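Walking the old rail line to Zotau

The rail trail between Kurkemdale and Zotau is open end to end, and I can't say enough good things about it! I walked the whole length last week with a backpack that was far too heavy and came home already planning the next trip.

If you only know the Kurkemdale end, you know the flat part by the river, with the strollers and the dogs. Keep going. Past the second road crossing the trees close in and the old cutting starts, and the ferns there are just coming up now. The new section begins at the Hedlund bridge, 562 feet long, with a proper handrail on both sides (the old one wobbled, as anyone who crossed it will remember).

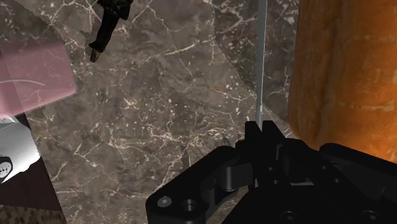 The surface is packed gravel most of the way and fine for wide bike tires. There's one muddy stretch near the Londov turnoff, roughly 300 yards, where I'd want boots for another few weeks. The benches are in, too, and whoever picked the spots knew what they were doing. The one over the mill pond is my favorite. I sat there so long that my tea went cold.

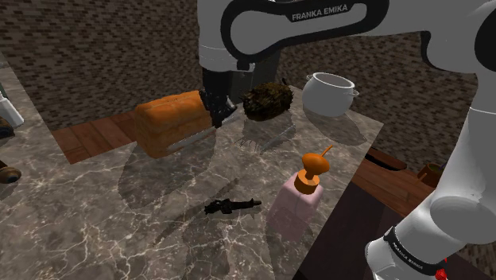
2 min read

Zotau itself is worth the extra half mile. The bakery by the old station does a rye loaf that sells out before lunch, and they'll fill your water bottle if you ask. Bus 26 runs back to Kurkemdale from the station steps, and the fare is still low enough to pay with pocket change.

The trail guide is being reprinted with the new section in it, and there will be 50 copies at the library desk. A longer route on to Londov is planned for September, and I can't wait. Bring a hat for the bridge, it's windy up there!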